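招人：帮我们把双臂工位这笔设备钱花明白

分享 63　评论 6

先说要招什么人，免得你翻半天。我们想找一位设备采购和预算规划的同事，合同期先签六个月，主要跟着Grostimia这个项目走，工作地点在Plutdale，可以一部分时间在家干，但到货验收那几周得人在现场。不要求你会写机器人程序，也不要求你是学机械的，但你得真心喜欢把一张乱糟糟的清单理顺，喜欢打电话问供应商“这个价格里到底含不含线缆”，并且问完会记下来（记下来！这三个字我后面还会再说一遍）。

我是Pleltadar这边管Grostimia的人，团队很小，所以招聘启事也是我自己写，写得啰嗦，你多包涵。上一版是从别处抄的模板，什么“具备良好的沟通能力和抗压能力”，发出去以后来的简历都挺漂亮，可聊下来大家都以为这份工作是在系统里点“提交审批”。我想还是老老实实讲讲我们每天在愁什么吧，你看完觉得“这个我能愁”，那咱们就聊。

我们在愁什么

Grostimia要做的事一句话能讲完：一张桌子，两条机械臂，一堆长短不一的小零件，让两条臂配合着把零件拿起来、放好、装到一块儿。大件我们目前一样都还没下单，工位先在仿真里搭着，桌子、臂、夹爪、零件都是画出来的。为什么先这么干，你做过预算的话一听就懂，仿真里把臂往左挪一点是改一行参数，真买回来了再挪，那是重新打孔、重新走线、重新找人来校准，还得有人（以前是我）去跟财务解释为什么同一个底座买了两回。

所以现在的状态有点奇怪：工程这边跑得挺欢，方案一天一个样，采购清单跟在后面气喘吁吁。清单现在有1,424行。对，我知道。里面有重复的，有早就不要的，有写着“待定”却已经被另外三行引用了的，还有63行连询价都没询过，价格那栏是空的，汇总的时候就当成零加进去了，然后大家看着总数说，哎，还行嘛，没超。我每次看到那个总数都心里发毛。
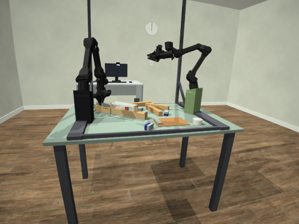 你来了以后的头一件事，就是把那63行补上。听着枯燥，可这里头学问真不少。有些行空着是没来得及问，有些是问了人家不报，要我们先给图纸，有些是工程师自己都没想好要什么规格，随手写了个“夹爪，合适的”。合适的！我拿着“合适的”三个字给供应商打过电话，对方沉默了好一会儿。你要做的是分清楚每一行属于哪种情况，再去找对应的人，该催的催，该逼着做决定的就坐到他旁边去，直到他把决定做了为止。

第二件事是给清单瘦身。我个人的愿望是瘦到一个人坐下来喝杯茶的工夫能读完，工程师们觉得我在做梦。你可以站我这边，也可以站他们那边，但请拿理由来。我能接受的理由包括“这颗螺丝不单列的话到货时没法核对”，不能接受的理由是“以前就是这么列的”。

钱是怎么分的，讲个大概

具体金额面试时再谈，这里只讲结构，你好判断自己熟不熟。

最大的一块当然是臂本身，两条，加控制柜，加示教那套东西，加保修。保修这一项我要单独拎出来骂两句，每家的写法都不一样，有的从发货那天算，有的从签收算，有的从“首次上电”算，而首次上电这个日期谁来证明，合同里又不写。我们以前吃过亏，货到了，场地没准备好，箱子在走廊里放着，等到拆开通电，保修已经过去一截了。你来排到货计划的时候，请把这种事当成头等大事。

第二块是末端，就是夹爪、夹指、快换接口这些。这一块单价比臂低得多，可是最容易失控，道理也简单，零件一换，夹指就想换，夹指一换，行程不够了，行程不够就想换整个夹爪，夹爪重了，臂的负载余量又得重新算。一环扣一环，每一环在会上听起来都是“就改一个小东西”。我希望有个人在会上能举手问：这个小东西改完，清单里一共动几行？就这么一句，能省很多钱。

第三块是桌子和架子。别笑，桌子真的很花钱，型材、台面、立柱、围边、脚杯、加强件，再加上切割和运费。而且桌子的交期经常比臂还长，这个谁都想不到，臂到了桌子没到，两条臂就只能躺在箱子里（然后保修在走，见上文，我又要生气了）。

第四块是看不见的那些：气、电、网、急停、安全围栏、风险评估、培训、地面够不够平、门够不够宽。门！我们量过门，是因为有一回没量。

第五块是零件和耗材，木料、管子、小块、备用的夹指垫片，坏了丢了都得补。这块钱不多，但它是日常天天在花的，得有个人管着，不然每个人手里都有一点自己买的东西，报销单贴得跟鱼鳞似的。

第六块是预留。我坚持要留，比例可以吵，但不能没有。以前有人跟我说预留就是“没想清楚的钱”，那我承认，确实有没想清楚的，所以才要留呀！

仿真跟采购有什么关系

面试的人常问我这个，我就先在这里答了。你不用会操作仿真软件，但你会天天看它出来的画面，跟着工程师一起看，然后从画面里读出“要买什么”和“可以不买什么”。

比方说夹指。工程师会从上往下看一根长条和两根夹指的相对位置，讨论该从哪儿下手、夹指要多长、开口要多大。他们讨论的是几何，你听到的应该是：哦，那这个行程决定了我们能在哪几个型号里挑，其中哪个交期短，哪个备件能单买，哪个非得整套换。这两种耳朵凑在一起，方案才落得下去。以前我们缺的就是后面这种耳朵，工程师挑了个各方面都漂亮的型号，结果人家一年只排几批产，等得花都谢了。

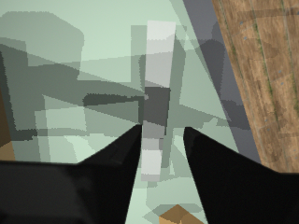
夹爪和长条件，从上往下看（仿真画面）

再比方说阴影。我第一次看的时候觉得桌面上这影子叠影子的，挺热闹，没往心里去，后来做视觉的同事提醒我，光照方案是要花钱的，灯、遮光、台面选亮面还是哑光，都是清单里的行。真工位上的光跟仿真里的光能不能对得上，那是他们的课题，可是“为了回答这个问题我们要不要先买两种灯来比”，这就是你的课题了。我的倾向是先借，借不到再租，租不到再买最便宜的那种。你要是有更好的路子，太欢迎了。

还有一个我自己特别在意的，就是仿真里的东西都不要钱，所以大家往里加东西的时候手特别松。今天加个盒子，明天加根立柱，加完了很少有人回头问，这玩意儿真实世界里谁来出钱。我想让你每周做一回对账，把仿真场景里有的东西和采购清单里有的东西摆在一起，多出来的问一句：要买吗？不要买的话，它在那里是干什么用的？别怕问得傻，我问过一样东西，三个人给了我三种答案，最后发现每个人都以为是别人加的。

背后的墙啊钟啊显示器啊，这些当然不用进清单（有一回还真有人给我列了一台显示器进来，我看了半天，后来想想操作位确实得有一台，就留着了，所以你看，也不能太武断）。

具体干的活

按一个普通的星期来写吧，比列职责清楚。

早上一般先看邮件，供应商有时差，夜里回的多。把新报价录进表里，录的时候记三样：有效期到什么时候，含不含运费和税，谁跟你说的。第三样最要紧。报价单上写的和电话里说的经常有出入，到时候吵起来，你得说得出是谁在哪天答应的。（第二遍，记下来！）

然后是跟工程那边碰头，时间很短，站着开，我受不了坐着开，一坐下就没完。你带着清单去，他们带着改动来。改动分急的和不急的，急的当场定，不急的攒着。你有权说“这个改动这周不收了”，我给你撑腰，真的，我会站出来说话，你别担心得罪人。

下午通常是长电话时间。我们目前谈得比较深的供应商是Hsu，桌架和型材这一块主要跟他们谈，态度很好，图纸回得也快，但是他们习惯把好几样东西打包报一个总价，拆开来问就要再等几天。你得会温和地、一遍一遍地要求拆开。我为什么执着于拆开呢，打包价没法跟别家比，也没法只退其中一样，更没法在方案改了之后只改其中一行。打包价看着省心，改方案的时候能把人改哭。

每个月底给我和财务出一份一页纸的东西，真的就一页：花了多少，答应了多少还没花，接下来要花的里面哪几笔我睡不着觉。第三栏的标题可以换个正式点的说法，财务不太喜欢“睡不着觉”，但意思别丢。

另外就是到货前后的事。我们打算三月开始收第一批，先收桌架，再收臂，最后收末端，顺序我已经排好了，你可以推翻，但请画给我看。验收清单要提前写，写到什么程度呢，写到一个没参加过这个项目的人照着也能验。箱子外观拍照，序列号登记，附件逐样点，少一样就当场写在签收单上，别口头说“回头补”，回头是补不来的。

有几个我还没想好的问题

写出来给你看看，面试的时候咱们就聊这些，不考别的。

一个是两条臂要不要买一模一样的。一样的好处很明显，备件通用，培训一次就够，谈价也有底气。可是照现在的布局，两条臂站的位置、干的活都不太对称，有人就提出来，一条买好点，一条买便宜点。这样确实能省一笔，但是备件要备两套，将来想把两边的活换一换也换不了。我自己偏向买一样的，可我拿不出一张能说服所有人的表，你要是能做出这张表（做出来发现我错了也行，我不介意，嘴硬两天就好了），这份工作就已经成功一半了。

还有夹爪要不要留升级的余地。桌上零件的形状很杂，长的木条，扁的块，圆的环，还有六角形的，一种夹指想通吃，够呛。快换接口贵，但是买了以后换夹指就轻松；不买的话每次换都要拧螺丝重新标定，人工也是钱，只是不出现在设备预算里。这就碰到一个老大难：设备钱和人工钱不是一个口袋，省了这个口袋，漏的是那个口袋，而我们开会的时候只看这一个口袋。你以前要是处理过类似的情况，请务必在信里写一段，我特别想读。

再有就是新的还是二手的。二手臂市场上有，价格诱人得不得了，我晚上刷的时候心跳都加快。但是控制器版本旧，能不能配上我们现在的软件要另外验证，保修基本没有，运行小时数是卖家说了算。我不反对买二手，我反对的是只看标价就说便宜。请你帮我算一笔完整的，把验证的工时、运输、重新校准、万一坏一个关节的修理费全放进去，算完要是还便宜，那我第一个签字。
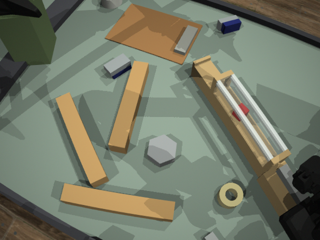 Jannik Brandes看完草稿给我留了一段话，说二手这一节我写得太客气了，他觉得光是等控制器的旧版备件就够把省下来的钱吃光，还说要是真招到人，请先别算臂，先去算夹指，按现在这些零件的杂劲儿，夹指改版的次数会比谁预想的都多，每改一版都是打样、试、再打样，清单里却只给它留了一行。

我看完不服气了一会儿，然后去翻清单，还真就一行。行吧，所以这条也归你了，请把夹指单独做成一小张预算，写清楚我们打算打几版样，哪几版自己打印，哪几版送出去加工，超过几版就得停下来开会。数字你来提，我来还价，哈哈。

顺着他这段我再补一句，我很欢迎团队里的人跟我顶。你进来以后会发现我们说话都挺直的，直归直，没有恶意。方案被否了不等于人被否了。要是你习惯的是大家都客客气气、会后再私下发消息的那种氛围，头几周可能会有点不适应，我提前打个预防针。

什么样的人合适

做过设备采购最好，哪个行业的都行，实验室、工厂、医院、学校食堂的厨房设备我都觉得能通。厨房设备那边的人排到货顺序特别有一套，我是认真讲的。

表格要熟，熟到看见别人把数字和单位写在同一个格子里会难受。会不会写脚本无所谓，会的话大家都高兴，不会也有人帮你。

能看懂简单的图纸，至少知道尺寸标在哪儿，能发现图纸上的孔距跟报价单上写的对不上。看不懂装配关系没关系，问就是了，工程师其实都爱讲，你得想办法让他们停下来才行。

中文和英文邮件都能写。德语加分，我们有两家小供应商只在电话里说德语的时候才肯松口，目前全靠Jannik，他也烦了。

对“不知道”要坦然。预算里写“不知道”比写一个编出来的数字强一百倍，我最怕的是空格里填了个好看的数，过了一阵子谁都忘了它是猜的，大家就在它上头盖房子了。猜的数字请标颜色，什么颜色都行，别用浅黄，投影仪上看不见。

不太合适的也讲讲。要是你希望流程全都定好了再进来执行，那现在来会很痛苦，流程还得靠你来搭。要是你想进来顺便转去做机器人算法，也请先想想，这个岗位白天挺满的，我不愿意拿一个将来的可能性把人哄进来，对你不公平。（你要是业余想学，那另说，大家都愿意教，仿真环境你也能进去自己玩。）

待遇和安排

合同先签六个月，到期前我们会坐下来谈续不续，谈的时间放在倒数第二个月，省得你到最后一刻还悬着。薪水范围第一轮电话我就会告诉你，不让你猜，也不问你上一份拿多少。全职优先，每周少干一天的也可以谈，前提是到货那几周能灵活一点。

通勤方面，Plutdale的工位离车站走路能到，但是中间有一段上坡，夏天走完得擦把汗。有停车的地方，不多，早来早得。办公的地方不算大，工程师讨论的时候会吵，耳机可以报销（在第五块里，对，我自己也得走流程）。

设备到场以后，进工位区域之前都要做安全培训，采购岗也一样，没有例外，哪怕你只是进去抄个序列号。这一条我不讲价。

我们也给两位供应商那边的朋友看了这份启事，看他们觉得将来跟这样一个人打交道舒不舒服，其中一位说，最好是能一次把问题问全的，别早上一封中午一封晚上一封。我觉得有道理，转给你。

怎么报名

写封信来，正常说话就行，不要套话，一页以内。简历附上，格式随意。信里我想看到两样东西。

一样是你花别人的钱买过的最后悔的一件设备，为什么买，什么时候发现不对，后来怎么收的场。不用多贵，打印机也行。我自己的答案是一台除尘器，声音大到大家宁可不用，在角落里待了很久，最后送走的运费比二手价还高。

另一样是你对上面那几个没想好的问题里随便哪一个的看法，几句话就够。答案跟我相反也没关系，我更想看你是先问了哪些东西再下的结论。

收信和安排时间的是Chia-jung Tai，邮件标题写“Grostimia 设备”，她会回每一封，快慢看那阵子忙不忙，要是过了两周还没动静，请再发一遍，多半是掉进垃圾箱了，绝对没有嫌弃你的意思。

接下来是一通电话，跟我聊，时间不长。聊得来的话请你来Plutdale一趟，路费我们出，来了会给你一小段真的采购清单（脱过敏的，供应商名字和价格都换过了），你当场翻一翻，告诉我们你会先打哪个电话。没有标准答案，我们自己内部做过一遍，几个人先打的电话都不一样，还为这个争了一下午。做完一起吃午饭，楼下那家面馆，能吃辣的话请提前说，老板下手重。

几个来信里问过的

远程能不能百分之百？不能，前面讲了，到货验收得在现场。平时在家几天可以商量。

要不要出差？有，去看过Hsu那边的样架一次，后面多半还要去，当天来回的那种。

没碰过机械臂可以吗？可以。第一周会有人带你从头到尾过一遍，哪根线是干什么的，哪个盒子不能踩。你只要别不好意思问。

为什么不直接找集成商整套包出去？问得好，我们比过。整套包的好处是一个电话解决，坏处是我们这个方案还在变，每变一次就是一张变更单，变更单的价格嘛，唉。等布局定了，其中一部分（我猜是安全围栏那块）可能还是会包出去，到时候招标文件也得你来写，先跟你说一声。

预算批了没有？批了第一阶段的，桌架和臂在里面。末端和第二阶段的还在走，你进来之后头一份要帮着改的材料就是它。现在这一版是我写的，财务退回来过，批注写得密密麻麻，我打印出来贴在墙上了，你来的时候能看到。

能不能介绍朋友？能，太能了，请直接把这页转给他。要是你自己也在犹豫，两个人都投也行，我们只有一个名额，但是谁合适我们会讲明白原因。

截止时间没有定死，招到就撤。要是你看到的时候这页还挂着，那就是还在招，写信吧！

评论 6　分享 63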